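Small Weights, Big Fun: the Kitchen Scale Corner

If you've been putting off buying a digital scale, let this be the month! Solange Vasconcelos has been weighing out spice blends and salad dressings at Multlow since spring, and she has converted nearly all of us — even Oskari Saarela, who swore by his grandmother's teaspoons until the July supper.

What I love is how little you need. A flat silver scale, a small clear cup, a table with some elbow room and you're off. Solange likes to put the scale down first and let everything else find its place around it, with an open box further back for whatever is finished.

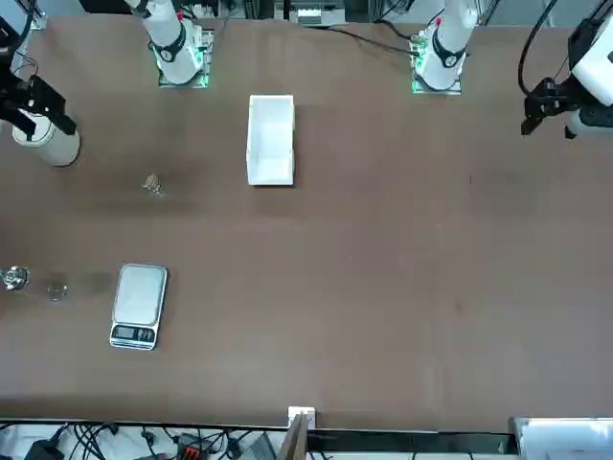
The trick that won me over is the tare button. Set the empty cup on the scale, press tare, wait for the zero, and only then start pouring. You can keep going with the same cup, too: oil in, tare, vinegar in, tare, mustard in, and there's just the one thing to wash (bliss!). For her house dressing Solange goes up to 200 grams altogether, enough for a big bowl of greens with a little left over for the next day's lunch.

Small cups do ask for a bit of care. Put yours down in the middle of the platform and let go completely before you read the number, or the weight of your hand ends up in the recipe. Edivaldo Tavares added 5 grams of salt to his first batch of Juvow rub that way and still ate every bite. 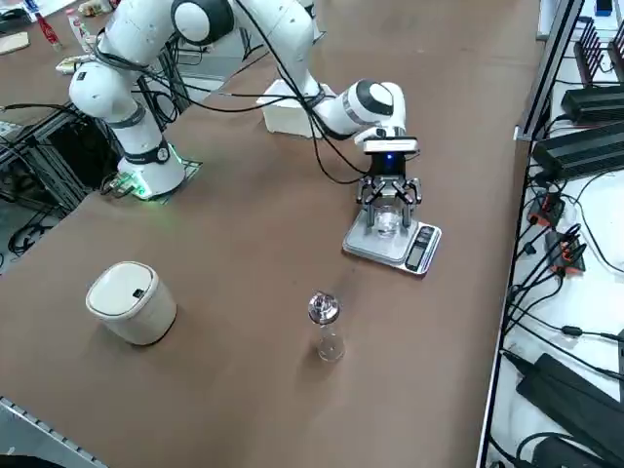
Page last changed: July, 6 p.m.

Keep a little lidded bin on the table as well. Seed husks, torn labels, the paper twist from the peppercorns — it all goes straight in, and you never have to walk off in the middle of a pour. Glass bottles with metal caps are lovely for the finished blends, and the small ones fit nicely in a coat pocket if you're bringing some to swap.

Sigrún Bundgaard is putting together the next swap table and would be thrilled to see new faces. Bring 2 bottles of anything you've mixed yourself, with the weights written on a slip of paper so the rest of us can copy you. Doors open at 6, and Baltasar Quintana is baking the bread.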